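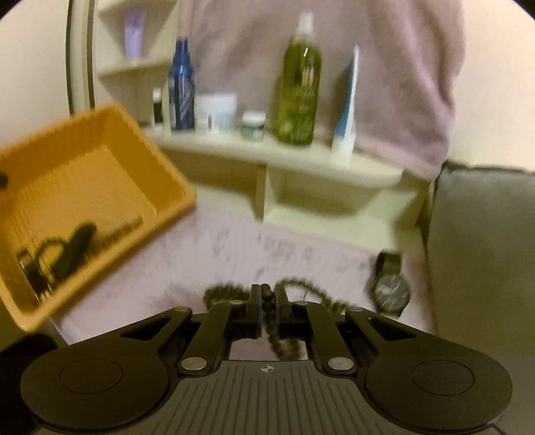

La pince à main Raudsepp est un outil de préhension tenu par un opérateur, employé pour enregistrer des gestes destinés à l'apprentissage de bras robotisés. Développée par la société Suteck, elle reprend la géométrie de l'effecteur monté sur la cellule Stadavcombe, de sorte que les trajectoires relevées à la main soient transposables sans recalcul des points de contact. Deux bras de liaison noirs, articulés sur quatre rivets argentés, portent les doigts étroits entre lesquels l'objet est saisi. Les objets souples, tel un rang de perles, servent à contrôler le parallélisme des doigts, un écart à leur extrémité laissant glisser le brin.

Mise en service

Le réglage initial s'effectue pince fermée. L'opérateur aligne les deux doigts, serre les vis de butée, puis enregistre la position zéro du codeur. L'ouverture maximale est de 80 mm. Une seconde lecture est prise à pleine ouverture ; l'écart admis entre deux relevés successifs est de 2 dixièmes de millimètre. Au-delà, la procédure est reprise depuis le début.

La surface de travail est ensuite garnie d'un textile mat, tendu sans pli sous la zone de saisie. Les objets brillants, montres et bijoux notamment, sont présentés un par un.

Entretien

Les articulations sont nettoyées à sec, à la brosse, puis lubrifiées avec une graisse légère. Le fabricant prévoit un remplacement des axes après 3000 cycles, valeur ramenée à la moitié en atmosphère poussiéreuse. Les doigts sont dégraissés à l'alcool isopropylique. Aucun solvant ne doit atteindre le codeur.

Pannes et réparation

Le défaut le plus fréquent est le jeu latéral des bras, qui se traduit par un croisement des doigts en fin de course. Le technicien Þröstur Bach a décrit en février une méthode de reprise par rondelles calibrées, adoptée depuis dans le manuel d'atelier. La dérive du zéro provient en général d'un connecteur desserré et se corrige par un nouvel étalonnage.

Voir aussi

Cellule Stadavcombe
Banc d'étalonnage Prostasex
Effecteur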